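The Shirt at the Bottom of the Basket

There is a black T-shirt in my house that has been clean since August. It has never reached a drawer. It goes from the dryer to the basket, from the basket to the chair, and from the chair back onto me, a life cycle as settled as that of any salmon.

I used to think this was a personal failing. Then I began asking around, and found that most of the people I know are living out of a basket too. They own dressers. The dressers hold swimsuits, tax papers and one very good sweater that itches.

Laundry is the chore that was supposed to be solved. The washing machine took the river, the rock and the sore knuckles out of it, and left us with the dull part at the end. We answered this gift by buying more clothes. I went through my own closet over one long, rainy afternoon and came up with 321 items, of which I wear 17. The rest are there in case I am invited onto a yacht.

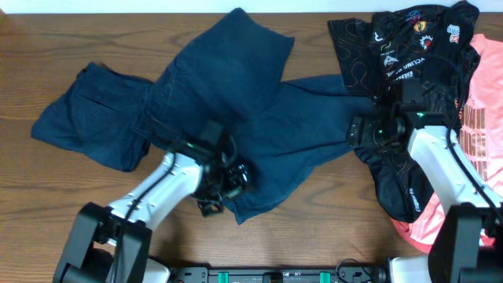 The folding advice business has noticed our distress. Stirero, a magazine I subscribe to for reasons that made sense in the dentist's waiting room, ran eleven pages last spring on the correct way to treat a sleeve. A company called Tunness will sell you a plastic folding board, hinged like a cheap menu. I bought one. It makes a beautiful rectangle out of a shirt, provided the shirt is already flat and you are already the kind of person who folds shirts.

Fitted sheets remain beyond science. I have watched the videos. A calm woman tucks one corner into another, does something quick with her wrists, and sets down a thing like an envelope. Mine looks like a sleeping dog. It goes in the back of the closet, behind the towels, where guests won't meet it.

My grandmother ironed pillowcases. She ironed dish towels as well, and once, during a long phone call, a paper bag. She also owned four dresses, and I suspect the two facts are related. With four dresses you can afford to be gracious to each of them.

So I have tried owning less. Two bags went to the thrift store on Miltine Street, and I came home with a jacket -- wool, nearly new, dry clean only. It's on the chair now, on top of the T-shirt.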